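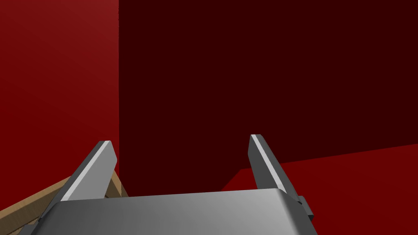
Wrist view in the sim, jaws open, plank at lower left.

Wrist camera policy will not commit to the grasp
Forum: Perception and Control > Simulation

plank_whisperer
Attached is what my policy gets to look at. Task is simple on paper: pick up the wooden piece inside the red box. I'm on Ladano for the physics and the Bosar planner for the approach, with the learned part taking over for the last bit. In 500 rollouts it has developed a real passion for the back corner. It points both fingers at the dark wall and stays there, thinking. Loss curve is gorgeous, by the way.

mostly_jacobian
Your walls have no texture at all. With the plank half behind the left finger, what exactly is it supposed to servo on? I'd hover in the corner too.

plank_whisperer
It gets joint angles as well.

mostly_jacobian
Then it knows very precisely where it is hovering.

gimbal_lock_gary
Disagree on texture. I've trained on flatter walls than that and it was fine. My money is on the handoff. Bosar hands over at whatever pose it found cheapest, and if the jaws end up past the plank, your policy starts every episode out of distribution. Log the handoff pose before you touch the renderer.

tinyquat
Or the camera extrinsics are wrong. Ladano and the Kongkaew exporter do not agree on which way z goes. I lost most of February to this and would like it back.

mostly_jacobian
A flipped z would look a lot worse than this. The gripper is sitting at the bottom of the view like it should.

tinyquat
In the render, sure. I mean the transform the policy gets. Those are two different numbers in two different files -- ask me how I know.

plank_whisperer
OK, logged it. Handoff is past the plank in 821 of the new episodes, so a point to Gary. Also the exporter file has z flipped, so a point to tinyquat. I pulled the handoff back 4 cm and fixed the sign. Retraining now.

gimbal_lock_gary
You changed both at once?

plank_whisperer
I was excited.

mostly_jacobian
Still say randomize the walls. Sorkuvach has a plugin for it, over 3 years old and only crashes on exit.

plank_whisperer
After this run. If it goes for the corner again, I'm labeling the corner as the goal and writing it up.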